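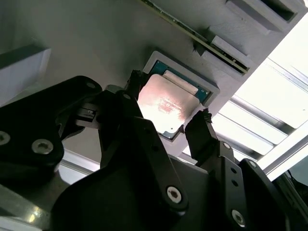
**Which column do I sort by if I just want the cheapest listing?**
Use `total_gbp` – it's the asking price with postage already added in.

# Vekwood second-hand parts prices

I've been jotting down what used PC bits go for since January, and Kevin Ó Néill kept nagging me to share the file, so have it! There are 400 rows, one per listing, in `prices.csv`.

- `part` – whatever the seller called it, typos and all
- `site` – Pakia or Firby
- `days_up` – stops at 14, I gave up checking after that

Charito Tan fixed the dates in row 7 onwards (thank you!). Bundles are still a mess, sorry.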